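Stindwood Summer Robotics
Handout 3: Pushing blocks on the board

Read this before you sign up for arm time. Bring your log sheet from Handout 2.

The task in this unit is pushing. There is no gripper. The arm carries a straight tool with a rounded tip, and everything you move has to be moved by contact from the side. Your program gets a short instruction, such as "push the red star next to the blue cube," and has to finish with the right block in the right place.

Keep the tip low enough to touch the blocks and high enough to clear the wood. Start from the hover height in the Hapeta settings file and change it in small steps.

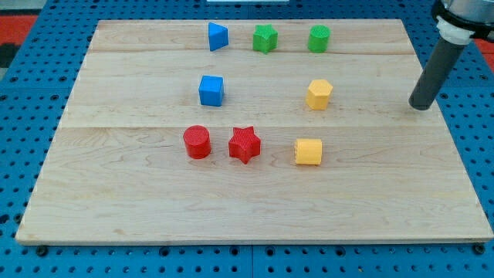 Figure 1. The tool over the board, with blocks spread out for a run.

Shape matters more than color once things start moving. A cube pushed off center will turn. A cylinder tends to slide off to one side of the tip. Stars catch on their neighbors, so plan a path around them.

For each run, write down:
Start layout (sketch is fine)
Instruction given
Number of pushes
Result, including blocks you moved by accident

A run ends after 100 seconds or when a block leaves the board. Do 8 runs per team. Some 3 of them should use an instruction written by another team.

Save logs to the Drastach folder before you leave the bench. Logs and a one-page summary are due August 25, 2018. The July version of this handout had a different time limit; ignore it.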